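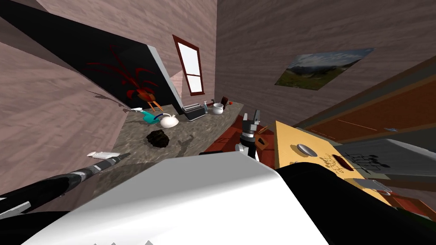

Batch converters should stop overwriting files by default

Most file converters ask one question badly: what to do when the output name already exists. The usual answer is a dialog with a checkbox labeled "Apply to all." By the time it appears, the user has started a job of 500 files and gone to lunch. The job either waits or, if the box was ticked last time, replaces whatever is in the folder.

I think replacing should never be the default. A converter can't tell whether two files called scan_001.pdf hold the same pages. Comparing sizes doesn't settle it, and neither does comparing dates, as many tools copy the source date onto the result. The only safe action without instructions is to write under a new name and record that in the log.

Tullard gets this half right. It adds a number in parentheses, but the log lists only the original name, so matching outputs to sources is manual work. Plarik skips the file and returns exit code 0. A script reading that code will report success. In one run of mine in December it skipped 19 files out of 52, and I found out when I went looking for one of them.

Kuta has the best behavior I have used. The command line version refuses to start if any output name collides, prints the list, and exits with code 2. You then pass a flag for rename, skip or replace. It costs one extra run, and the check takes less time than converting a single page.

The common objection is that people rerun the same job and want fresh results in the same place. That is a real need, and a flag covers it. Anyone who schedules a nightly conversion can type one more word in the batch file – they are already typing the paths.

A second objection is disk space. Renamed copies do pile up, mostly with TIFF output. I would still take a full disk over a missing original, and a full disk at least produces an error.

Massawe has kept its old default for the sake of existing scripts. A warning line in the log for a release or two would give those users time to add the flag.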